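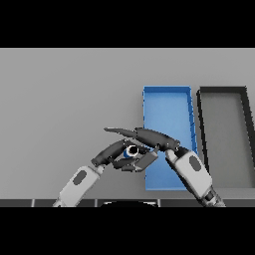
Fig. 1. Simulated cell, both hands at the blue cylinder.

Projects > Markance > Progress reports

Progress report to Billeck, April 1, 2024
Prepared by Mimoza Georgiou

In this period we worked on the handover task, in simulation only. The operator drives the two arms by remote control and each run is saved as one demonstration. The plan asks for 700 demonstrations before the end of June. We have now 200 which passed the check by Keegan Hapeta.

The slow part is the moment when both hands are close to the object. The operator sees little of the fingers there, and many runs were rejected for this reason. Noeline Sheehan changed the mapping of the hand controller, so that small movements of the operator become smaller still on the robot. The rejections went down after this change – we will give the exact rate in the next report.
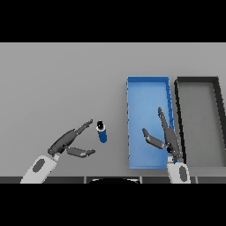
Fig. 2. Left gripper open toward the can, right gripper over the blue tray.

Trudy Maihi trained a first policy with 100 of the accepted runs. It reaches the can well but often closes too early. We do not consider this result as final.

Requests to Billeck:
- 4 more days of operator time for Carleen Mudgway
- a decision if the tray positions should be varied already in this phase

0 comments | 2 shares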